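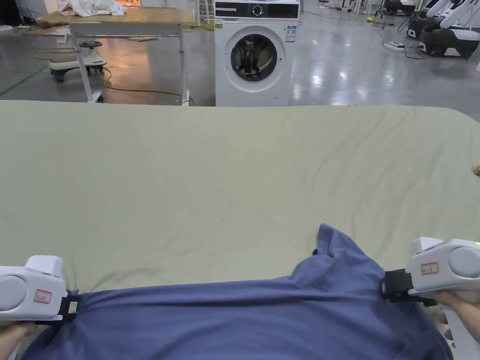
Blue-violet garment held out over the pale green tabletop.

Atine Street Clothing Swap, planning group
Minutes of the February meeting

Started at 6:40 p.m. Haris Ivanov chaired, Martim Rebelo took notes (so blame me for the spelling!). Nine of us at the table, plus Lena's baby.

1. Last minutes
Approved with one fix. The rack rental was $50 for the whole weekend, not per day. Good news for everybody.

2. How the fall swap went
Haris read out the final count and there was real applause. We took in 3,000 pieces and 600 people came through the doors, our best yet by a mile. We ended the day with 263 pieces left over, nearly all of them adult T-shirts and office pants. The kids' coats were gone before lunch, and we want a lot more of those next time.

The mending corner was a huge hit. People waited half an hour to have a button sewn on and stayed to chat afterward. Everyone agreed we should double it, and Lena has two friends with sewing machines who are keen.

3. Spring location
Two choices on the table. The Lakitport ferry hall is big and bright and right on the bus line, but we would have to bring our own tables. The Mathias building has tables and a kitchen, though the stairs are a pain for strollers. Long and cheerful debate. Vote was 7 to 2 for Lakitport. Haris will call them and ask if we can get in the evening before to set up.

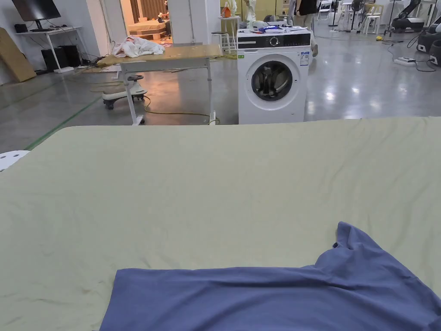
4. Sorting
We are dropping the old system of sorting by color. It looked wonderful for the first twenty minutes and then no one could find their size. For spring it goes by size first, then by type. Shirts get folded in thirds with the size tag facing up. Anything with a stain or a hole goes straight to the mending corner or the rag bin, and the person on the sorting table decides which.

Martim will make bigger size signs. The last ones could not be read from the door.

5. Tokens
Stiken, the print shop, has offered to do our paper tokens at cost. Hooray! One token per piece, winter coats worth two. Some discussion of whether shoes should count as one or two. Left at one for now, and we will look at it again in the next meeting.

6. Other business
Lena asked for a changing area with a proper mirror. Yes from all of us. Haris has a mirror in his garage and will measure it to see if it fits in the van.

Leftover snacks went home with whoever wanted them. Closed at 8:15 p.m.

To do before next time
Haris: call Lakitport, measure mirror
Martim: size signs, send token design to Stiken
Lena: confirm sewing friends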